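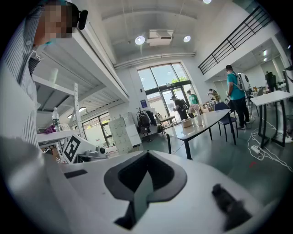 The council has decided that anyone wishing to hold a protest in Bangash Square must first apply for permission, 22 days in advance, on a form that runs to three sections and asks for the expected mood of the crowd. I have read the form. There is a box for "calm" and a box for "lively", and you may tick only one.

I have some sympathy for the people who drew it up. The march against the bus cuts last October shut Lokwood Road for an afternoon, and 152 complaints came in, two of them from the same man about the same drum. Shopkeepers lost trade. Somebody's wedding car went round the ring road twice.

But three weeks is a long time to stay cross by appointment. The bus cuts were announced on a Monday-morning sort of notice, pinned up with nine days to go. Under the new rules we could have objected to them lawfully a fortnight after the last bus had left.

Rhun Parri, who proposed the scheme, told the meeting that genuine protesters would have nothing to fear from a little planning. Perhaps so – though I notice the council gave itself no such notice period before voting on it. The item was added to the agenda the evening before.

The rules take effect unless enough of us write in. I have written. I ticked "lively".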